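Cómo grabar demostraciones bimanuales de manipulación de ropa por teleoperación

Guía práctica, parte 2: del puesto de mando al conjunto de episodios

La primera parte de esta guía cubría el montaje de los brazos y la calibración de las cámaras. Esta segunda describe el procedimiento para registrar demostraciones de una tarea con tela: coger una camiseta de una pila, sujetarla con las dos pinzas, extenderla en el aire y dejarla sobre una superficie. Se da por supuesto que el lector dispone de dos brazos seguidores, dos brazos maestros y al menos una cámara a la altura de la cabeza. Los ejemplos usan Turkance como programa de grabación y el formato de episodios de Ison, pero el orden de los pasos sirve para cualquier otra combinación.

Requisitos previos

Brazos maestro y seguidor con la misma cinemática, o con una tabla de correspondencia entre articulaciones ya validada.
Parada de emergencia al alcance de la persona que opera.
Reloj común para cámaras y controladores.
Espacio en disco para la sesión completa. El vídeo sin comprimir ocupa mucho más que los datos articulares.
Prendas del mismo tipo y talla similar para las primeras sesiones.

1. Definir la tarea por escrito

Antes de encender nada conviene redactar una ficha con el estado inicial, el estado final y el criterio de éxito. En el caso de la camiseta, una redacción válida sería: «La prenda empieza arrugada sobre la superficie de apoyo. Termina extendida, con el cuello hacia el robot y sin mangas atrapadas debajo». Si el criterio admite interpretación, dos operadores grabarán dos tareas distintas con el mismo nombre.

La ficha debe indicar también qué puntos de agarre se admiten. En prendas de punto o tejido deportivo se recomienda tomar los hombros o las esquinas del bajo. El agarre por el centro del paño se admite únicamente como movimiento intermedio, para levantar la tela y buscar después una esquina con la otra pinza.

2. Alinear maestros y seguidores

Lleve los cuatro brazos a la posición de reposo y active el modo de seguimiento con la ganancia reducida. Turkance muestra la diferencia articular en tiempo real. No pase a ganancia completa mientras alguna articulación supere los 3 grados de diferencia: el seguidor dará un salto al acoplarse y puede golpear la superficie de trabajo.

Compruebe a continuación las pinzas. Cierre del todo el gatillo del maestro y observe si los dedos del seguidor llegan a tocarse. Si queda holgura, la tela fina se escapará aunque la lectura de apertura sea cero. El ajuste se hace en el fichero de configuración de cada pinza, nunca en el maestro, porque el maestro se comparte entre puestos.

3. Revisar cables y recorrido

Los cables de las pinzas son el origen más frecuente de episodios perdidos. Mueva cada muñeca de un tope al otro con el brazo recogido y después con el brazo extendido. El cable debe acompañar el giro sin tensarse y sin cruzar por delante de los dedos. Si lo hace, fíjelo en el eslabón anterior y deje una curva amplia hasta el conector.

4. Grabar episodios

Cada episodio sigue la misma secuencia:

Iniciar la grabación con los brazos en reposo y las pinzas abiertas.
Aproximar la primera pinza y cerrar sobre un pliegue accesible.
Elevar la tela lo suficiente para que cuelgue.
Aproximar la segunda pinza y cerrar en el lado opuesto.
Separar los brazos hasta que el paño quede abierto entre ambos agarres.
Depositar la prenda y abrir las pinzas a la vez.
Volver a reposo y detener la grabación.

El tramo crítico es el que va del segundo agarre a la separación. La persona que opera no recibe sensación de fuerza a través de los maestros convencionales y tiende a separar de más. Con tejido elástico el error no se aprecia hasta que una de las pinzas suelta de golpe.
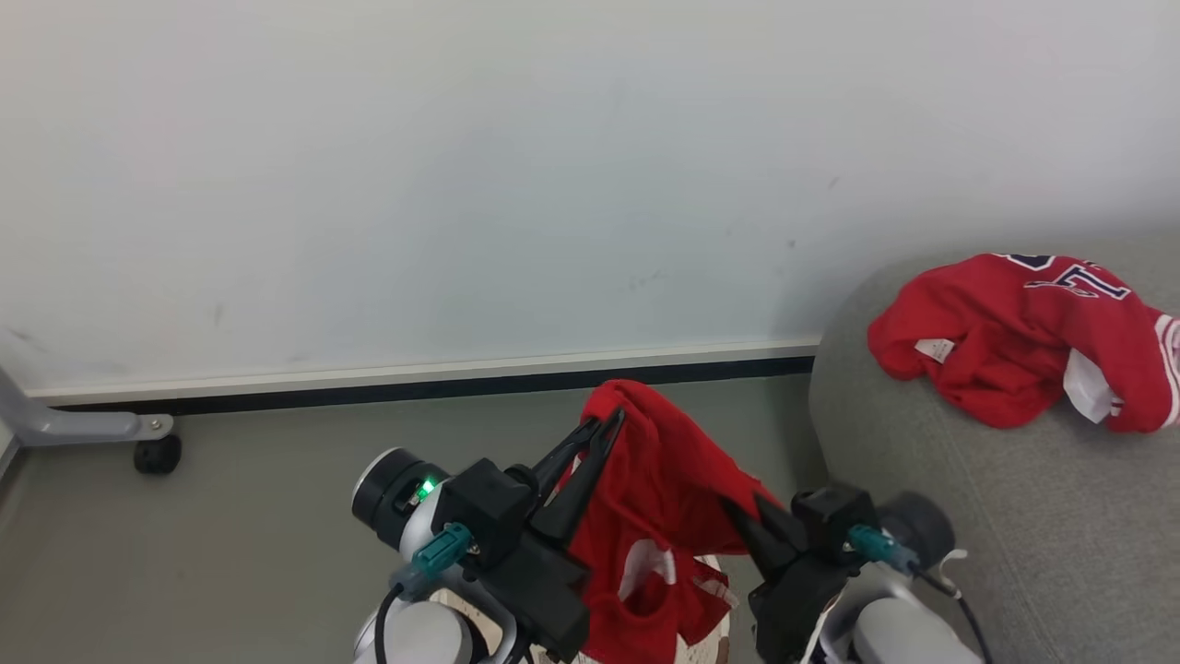
Para limitar la tensión hay dos opciones. La primera es fijar en el controlador una distancia máxima entre muñecas, calculada a partir del ancho de la prenda. La segunda es vigilar la corriente de los motores del hombro y emitir un aviso sonoro al superar un umbral. La primera es más sencilla, aunque obliga a cambiar el valor con cada talla. La segunda requiere una calibración previa sin carga - de lo contrario el aviso salta con el propio peso del brazo.

Mantenga una velocidad constante. Las pausas largas mientras se decide el siguiente agarre quedan registradas y la política entrenada las reproduce. Si necesita pensar, descarte el episodio y empiece de nuevo. Turkance permite marcarlo como no válido con el pedal izquierdo sin interrumpir la sesión.

5. Variar las condiciones iniciales

Un conjunto en el que la camiseta empieza siempre igual produce un modelo que solo funciona desde esa posición. Cambie entre episodios la orientación, el grado de arrugado y la cara visible. Cada 9 episodios, modifique también algún elemento ajeno a la tarea, como la altura del apoyo o la iluminación. No altere la posición de la cámara: si se mueve, hay que repetir la calibración y abrir una sesión nueva.

6. Recuperaciones

Los fallos corregidos durante el propio episodio son material útil. Si una pinza suelta la tela y se recupera el agarre sin intervención manual, conserve la grabación y añada la etiqueta «recuperación». Si alguien toca la prenda con la mano, el episodio se descarta.

7. Revisión y exportación

Al terminar, reproduzca los episodios a velocidad 4x y compruebe la sincronía entre vídeo y articulaciones. La forma más rápida es localizar el cierre de la pinza en la imagen y contrastarlo con la señal de apertura. Un desfase apreciable suele indicar que una cámara ha perdido el reloj común.

La exportación a Ison genera un directorio por episodio y un índice general. En nuestro caso, el conjunto de camisetas quedó en 259 episodios válidos, con los que se entrenó la primera política evaluada en el puesto de Hasturmont.

Problemas frecuentes

El seguidor vibra al sujetar la tela: reduzca la ganancia derivativa de la muñeca.
La pinza coge dos capas en vez de una: entre con los dedos más inclinados y cierre más despacio.
El índice no se genera: revise que no haya episodios sin marca de fin.

El filtro Kaczmarczyk para suavizar trayectorias se trata en la tercera parte, junto con el reparto de episodios entre entrenamiento y validación.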